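Print this page | E-mail this page

CHAPTER 9

The Player on Loan

After reading this chapter, students should be able to explain why football clubs lend players to one another, identify the main terms of a loan agreement, and set out the duties of the parent club while the player is away.

9.1 Introduction

A loan is an arrangement under which a player registered with one club plays for another for a fixed time. The first club is called the parent club and the second the host club. The player's contract with the parent club remains in place throughout, although some of its terms may be set aside or shared for the length of the loan. When the period ends the player returns, unless the parties have agreed otherwise.

Earlier chapters treated the squad as a single body of players working under one coach. In practice a club may be responsible for several players whom its own coach seldom sees. Their wages appear in its accounts and their progress affects its plans, yet their daily training is directed by others. The management of such players calls for its own methods, and these form the subject of the present chapter.

9.2 The purposes of a loan

The purpose most often given is playing time. A young defender who trains well but is fourth in line for his position will learn little from the substitutes' bench. At a smaller club he may start every week, in front of a crowd and with points at stake. Coaches differ on how early this should happen. Some prefer to wait until a player has been part of the senior squad for a full season – others hold that the first loan should come before the player has grown used to waiting.

Loans also serve players at other stages of their careers. A goalkeeper returning from a long injury may need matches that the parent club cannot offer. A senior forward who no longer fits the coach's style of play may be lent out to reduce the wage bill. A host club, for its part, may simply need cover for a position until a permanent signing can be made.
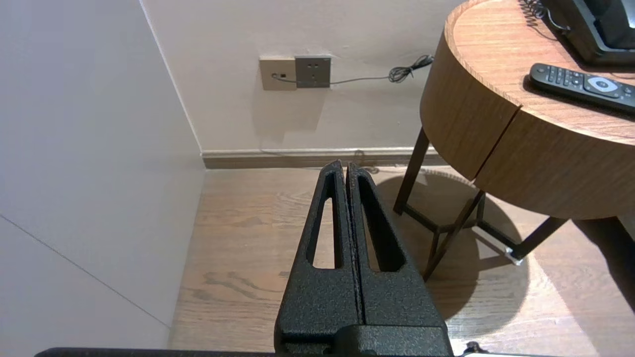
Figure 9.1 Two black gripper fingers, closed, above a pale wooden floor.

These purposes can conflict. The parent club may wish a midfielder to play in the centre, where it expects to use him in future, while the host coach needs him on the right. Unless the matter has been discussed beforehand, the host coach will normally decide, and the parent club has little ground for complaint.

9.3 Case study: Petier and Kastico

The following case is used throughout the chapter. Petier, a first-division club, held 37 senior registrations at the start of the season. Its head of player development, Wulan Mangundap, proposed that 9 of these players be lent out before the first league match. Among them was Kramer, a left-sided defender aged 19, who joined Kastico, a second-division club coached by Reinhold Sauerland.

The agreement, which was to run until the end of April, divided the player's wages equally between the clubs. It contained no clause on the number of matches he should play. By the winter break Kramer had appeared for 146 minutes in all competitions, most of them as a substitute. In a letter to Petier dated 12/21/23, Sauerland wrote that the player's attitude was excellent, but that the defence ahead of him was winning matches and he saw no reason to change it.

Mangundap had two courses open to her. The agreement allowed Petier to recall the player at the winter break, on written notice. Alternatively, the loan could continue in the hope that injuries or suspensions would bring him more matches. A third club, Nasteck, had asked whether he might be available, but competition rules on the number of clubs a player may represent in one season had first to be checked.

Students should note the position of the player himself. Kramer had moved to a new town, had settled there and did not wish to leave. His views carried no formal weight under the recall clause. Mangundap nevertheless arranged to meet him before replying to Kastico, and her record of that meeting is examined in section 9.6.

9.4 The main terms of the agreement

A loan agreement should be made in writing and signed by both clubs and the player. It will state the dates on which the loan begins and ends, the share of wages each club is to pay, and any fee. It should also say who is responsible for medical treatment – a point often overlooked until the player is hurt.

Contents | Previous chapter | Back to top
Copyright. All rights reserved. For permission to copy any part of this chapter, contact the publisher.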